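Kokley Quilters Mailing List
June
Posted by Mavis, 162 messages

Hello everybody,

I meant to answer this on Friday and then the weekend got away from me, so please forgive the delay (and the length, which you are all used to by now).

> I've just been given my grandmother's pattern for a bed quilt and I'm
> stuck before I've even cut anything. She used the same muslin
> backing all her life and I can't find it anywhere. Is it worth
> prewashing whatever I buy instead? My sister says never, my
> neighbor says always. Also, how big should I make the backing
> compared to the top?

First of all, what a lovely thing to be handed! I would make a copy of that pattern before you do anything else and put the original somewhere flat and dark. I kept my own mother's patterns in a kitchen drawer for years and the folds have worn right through on two of them.

As for prewashing, your sister and your neighbor are both going to be disappointed in me, as I do it sometimes. If the muslin is going behind fabrics that have already been washed, then yes, wash it, and dry it the way you plan to dry the finished quilt. If everything is new, I leave it all alone and let the whole quilt shrink together the first time it goes through the machine. You get that soft crinkle that makes a quilt look as if it's been loved for a while. I do test the reds, though. I cut a little square, drop it in a cup of warm water with a scrap of white, and go have my coffee. If the scrap comes out pink, that red gets washed by itself until it behaves.

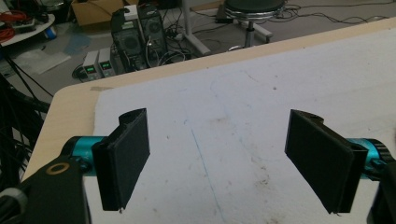
On size, I like 5 inches extra on every side for a bed quilt. Plenty of people manage with less, and on a wall hanging I would too, but a big quilt creeps while you work on it and it is a miserable thing to reach the last corner and find the backing has run out. You can always use the trimmings for a hanging sleeve or a label.

You will almost certainly have to piece the back unless you buy the extra-wide goods. Cut the selvages off before you sew the seam! I left mine on once to save fabric and the seam puckered from one end to the other after the first wash. I use a half-inch seam there and press it open, and I run the seam across the quilt if that saves me a yard.
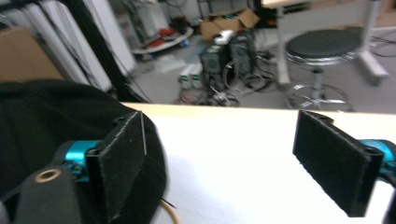

Tabletop with the pair of black fingers and teal mount.

If you can't find the old muslin, try Fonseca, the fabric store, before you give up. They had a nice tightly woven one the last time I was in, a bit creamier than bleached white, and they will snip you a sample if you ask. Take a piece of the quilt top with you and look at the two together by the window.

Do write back and tell us which pattern it is. I'm working on a Flying Geese that was supposed to be done by spring, and I still have 185 of the little things to trim, so I would be very glad of some news from someone else's sewing room.

Warmly,
Mavis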